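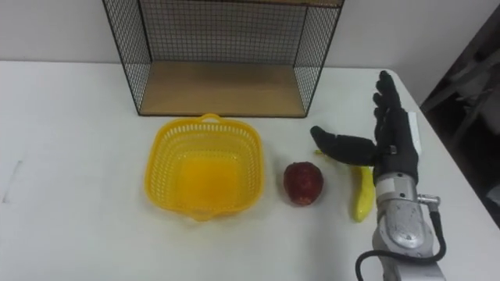
Ticket 852 - Stems arriving limp, standing orders from Nirkalham
Status: Closed
Opened by: Octavian Iordache, Sterkineck shop
Handled by: Dong-hyun Yoon, wholesale support

Octavian Iordache, 7:40 a.m.
Third delivery in a row with bent necks on the roses and soft heads on the gerberas. Lisianthus and carnations from the same van are fine. We cut and condition everything the way we always have: clean buckets, fresh water, flower food, two hours in the cooler before anything goes on the floor. I've lost 30 stems from this morning's box and I have a wedding order to fill at the end of the week. Please credit the stems and tell me what changed on your side.

Dong-hyun Yoon, 8:25 a.m.
Credit for 30 stems is on your account. Nothing has changed in how we pack. The roses still come from the same grower and travel dry in the flat boxes, gerberas in the collars. Before I go to the packing room with this, can you tell me:
- what time the boxes reach you and what time they are opened
- the cooler temperature, read from a thermometer in a bucket and not from the door panel
- how you are dosing the flower food

Octavian Iordache, 9:10 a.m.
Boxes come at 6:15 and are opened by 6:30. Cooler reads 37 F in the bucket. Food goes in through the Zaner dosing unit on the wall, same setting as last year. We switched from sachets when we got the unit and never had trouble.

Dong-hyun Yoon, 9:30 a.m.
Temperature and timing are good. I'd like to rule out the dosing unit. Please run it into a measuring jug for one minute with the water off and the concentrate line open, then again with the water on, and write down both amounts. Also look at the foot valve at the bottom of the concentrate line.

Octavian Iordache, 11:50 a.m.
With the water off, nothing comes out. With the water on I get plain water. It has no color and the concentrate level in the jug has not moved. I marked it with tape at 10 and it is in the same place now. Foot valve has a brown film on it.

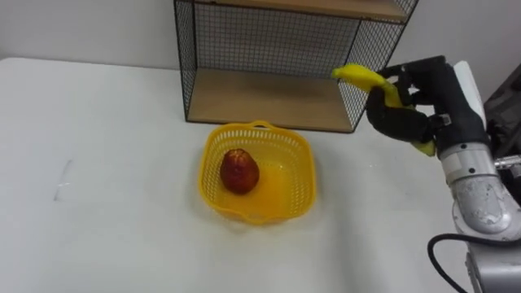

Dong-hyun Yoon, 12:15 p.m.
Nothing with the water off is normal on that model, it needs the flow to pull. My mistake for asking for that one. The second result is the problem. Your buckets have been getting water only. Lisianthus and carnations will put up with that for a day or two. Roses and gerberas clog at the cut end much sooner.

Steps:
1. Shut off the water and take out the concentrate line.
2. Soak the foot valve in warm water with a little bleach, then rinse it well.
3. Flush the line until it runs clear.
4. Refit, prime, and check that the level drops.
5. Empty and scrub every bucket in use. Refill from the unit.
6. Recut the roses by an inch and stand them deep, in their paper, for 8 hours.

Until the unit is working, use sachets.

Octavian Iordache, 4:35 p.m.
Valve soaked and line flushed. The level drops now when I fill a bucket. Sung did the buckets. Most of the roses from this morning are recut and wrapped. I don't expect much from the gerberas.

Octavian Iordache, next day, 8:05 a.m.
Roses are up except for four. Gerberas went in the bin. New box opened at 6:30, all good so far.

Dong-hyun Yoon, 8:50 a.m.
Good. I've left the credit in place. Please clean the foot valve once a month - I've added it to the notes on your account. I'll hold this open until your wedding order is out.

Octavian Iordache, 2:20 p.m., three days later
Wedding went out this morning, no soft heads. You can close it.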